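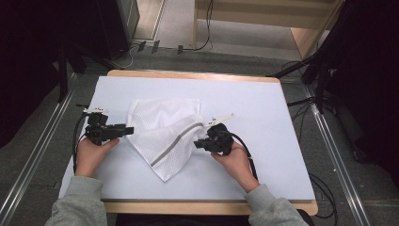
Trudari finally has a number for next year's equipment, and it's smaller than I figured it would be. I sat in on the planning meeting (bring your own coffee, the machine is still dead) and came away with most of the details.

The short version: the company wants 3 new stations for its fabric handling work, each with a pair of hand-held grippers, and it wants them running by July. The money for a second robot arm got pushed back a year. Horácio Serrano, who put the budget together, told me he'd go for more grippers over another arm any day of the week. "We have an arm sitting idle half the time waiting on recordings," he said. "Why would I buy it a friend?"

Fair enough! Laundry bags, pillowcases and anything else that flops around take a ton of practice runs, and right now people are signing up for time slots like it's the only tennis court in town. Muireann Rafferty runs that schedule and she asked for 15 percent of the budget to go to spare parts, mostly cables and jaw pads. She got it, after what I'd call a lively discussion.

There were two bids on the table, one from Cisa and one from Amaral. Cisa came in lower, but its delivery time is 90 days and the price leaves out training. Amaral throws in 2 days of training and a loaner if something breaks, and I got the feeling Rafferty was leaning that way pretty hard. Serrano kept going back to the Cisa price sheet. No decision yet, and both companies have been asked to send a revised quote with shipping spelled out.

Still up in the air is the floor space. The new stations would have to go into the Trarora building, and the wiring over there needs work that isn't in this budget at all. Serrano says he'll bring an estimate for it to the next meeting, along with the new quotes.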